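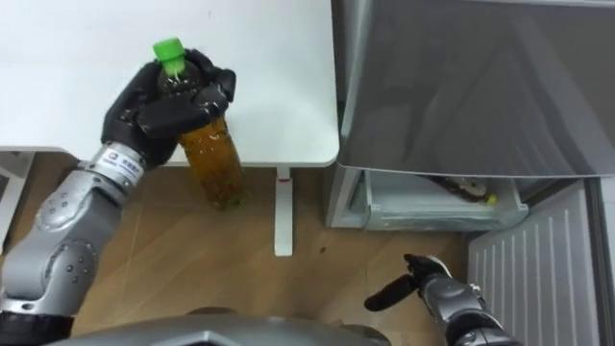 Why Drinks Stay Cold in a Refrigerator

A refrigerator does not make cold. It moves heat from one place to another. When a bottle of tea goes onto a shelf, heat leaves the tea, passes through the plastic, and enters the cooler air around it. The refrigerator then carries that heat out into the kitchen.

How the heat gets out

Inside the walls and behind the back panel of most refrigerators is a long loop of tube. The tube holds a substance called a refrigerant. In one part of the loop the refrigerant is a liquid. It changes to a gas, and to do this it has to take in heat. It takes that heat from the air in the food compartment.

A pump called a compressor squeezes the gas. Squeezing makes it hot. The hot gas flows through tubes on the outside, gives its heat to the room, and turns back into a liquid. Then the loop starts again. The humming sound is the compressor.

Why plastic is slow

Heat moves quickly through metal and slowly through plastic. A drink in a metal can cools faster than the same amount of drink in a plastic bottle. Shape matters too - a thin bottle cools faster than a fat one, as the middle of the drink is closer to the outside.

Why the bottle is not full to the top

Water takes up more space when it freezes. Tea is mostly water, so it does the same. The small gap of air under the cap leaves a little room, but usually not enough for freezing. Keep bottled drinks in the refrigerator part and out of the freezer.

Try it

You need 2 plastic bottles of the same size, tap water, and a thermometer. Ask an adult before you start.

Fill both bottles with water from the same tap. Measure the temperature of each and write it down. Screw the caps on. Put one bottle in the refrigerator and leave the other on a table. After 40 minutes, measure both again.

Wrap the cold bottle in a dry towel and repeat the test another day. The towel slows the heat down - compare your numbers to find out how much.

Words to know

Compressor: the pump that squeezes the refrigerant.
Refrigerant: the substance that carries heat around the loop.

Text by Rodica Bălan. Checked by Dong-geon Do.
Last updated March 25, 2007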